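Reading the Trokness stormwater budget line by line
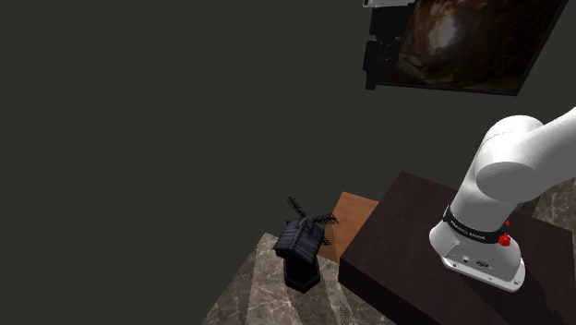
Simulated robot arm beside a small windmill model.

The draft capital budget for Trokness went up on the town website in November, and I spent most of an evening on the stormwater section. It runs to 27 pages, of which the first four are a cover letter. The rest is tables. I have been following this fund for a few years, mostly for my own interest, and I keep notes in a spreadsheet that I will refer to here where the town's numbers and mine disagree.

Some background for readers who do not live here. The town charges a stormwater fee separately from property tax. It appears on the water bill as its own line and is based on the hard surface area of each lot: roof, driveway, patio, anything rain runs off. The money goes into an enterprise fund, meaning it can be spent on drains, culverts, ditches and the staff who look after them, and on nothing else. The general fund can lend to it and it can repay, but the two are kept apart in the accounts.

That separation is the main reason the budget can be read at all. Road work in Trokness is paid for out of five different sources and I gave up trying to trace it. With stormwater there is one pot, and every dollar in the draft either enters it or leaves it.

The rate

The draft raises the fee by 32 cents per billing unit per month. A typical house on my side of town is three or four units, so the increase is a little over a dollar a month for most people. Large parking lots are a different matter. The stores along Prustance Road are billed for hundreds of units each, and they pay a share of the fund that is much bigger than their share of the property tax. I expect their owners to show up at the hearing, as they did the last time the rate moved.

The letter says the increase is needed to "maintain service levels." I would have liked a table showing what the service levels are. The town has a cleaning schedule for catch basins, and the public works annual report gives the number cleaned, but neither is cited in the budget. A reader has to open both documents and match them up. When I did, the count of basins in one did not match the count in the other. My guess is that one includes state-owned basins on the highway and the other leaves them out. I have sent a question to the department and will add the answer to this post if I get one.

The Orari Street culvert

This is the largest project in the draft and the one most people will have heard of. The culvert carries Lo Brook under Orari Street just below the school field. It is a corrugated steel pipe 60 inches across, and the last inspection report rates the bottom of it as poor. The metal at the waterline has rusted through in places and soil is being lost from behind it. That is a common way for pipes of this kind to fail. The road surface looks fine until there is a hole in it.

The plan is to replace it with a concrete box. Design was funded last year. Construction is split across two budget years, with the smaller part in the first. I had trouble with this at first, as you cannot build half of a culvert. Reading the footnotes, the first-year amount covers moving a water main and a gas line out of the way, plus the deposit on the precast sections. The box itself goes in the following summer when school is out.

I have one objection. The draft assumes a state grant will pay for part of the second year, and it books that grant as revenue. The grant has been applied for. It has not been awarded. If it does not come through, the fund balance at the end of the second year goes below the minimum set by the town's own reserve policy. The draft does not say this. You have to take the grant out of the revenue table and carry the change down through the following page. I did it twice to be sure.

A better way to present it would be two columns, one with the grant and one without. The schools budget already does this for uncertain state aid, so the format exists in the building.

Pipe lining

Lining is the part of the budget I have the fewest complaints about. A resin-soaked sleeve is pulled through an old pipe, expanded against the walls and cured in place. The street stays closed for a day or two and there is no trench. It only works if the old pipe has kept its shape, so it has to be done before things get bad.

The draft has money for roughly 30 segments, chosen from the camera survey the town finished last winter. The list is in an appendix, sorted by street. I would have sorted it by condition score, and that took me a few minutes in the spreadsheet. The selection mostly holds up. Two segments on the hill above Lo Brook have worse scores than several that made the list, and they are not in the plan for any year. There may be a reason, such as a planned sewer job on the same block. The appendix does not have a column for notes.

Staff and equipment

There is one new position, a second operator for the vacuum truck. At present the truck goes out with one operator and someone borrowed from the highway crew, and when it snows the highway crew is not available. The cleaning numbers from past years show this clearly. They fall off in December and do not recover until spring, including in months with little snow.

The truck itself is due for replacement in year three. The draft puts the full price in that year and shows no money set aside before then. The town has an equipment reserve for fire engines and school buses, with a yearly contribution for each. I do not see why the vacuum truck is handled differently. Spreading the cost over three years would need a slightly higher rate now and would remove the jump later on.

What the draft leaves out

Ditches. The north end of town has no curbs or basins, and runoff there goes through open roadside ditches. Those residents pay the same fee per unit as everyone else. There is no ditch line in the operating budget. The work is inside "general maintenance," with no breakdown, and it is not possible to tell from the draft whether it has gone up or down.

Debt is also thin. There is a single figure for payments on the existing bond and no schedule. I found the schedule in the audit from two years ago, and the last payment falls inside the period this plan covers. When the bond is paid off, the fund gets that money back every year. The five-year table does show lower debt service in the final column, but the text never mentions it, and the rate projection beside it keeps climbing at the same pace. Either the projection was made without the change or the money is meant for something that has not been named yet.

The hearing is at 7 p.m. in the lower meeting room at town hall, and written comments are accepted until noon the day before. I plan to send in three: the grant columns, the truck reserve and the bond. My spreadsheet is available to anyone who wants to check it. The tab for pipe segments still has last year's street names in the second column, so go by the segment numbers.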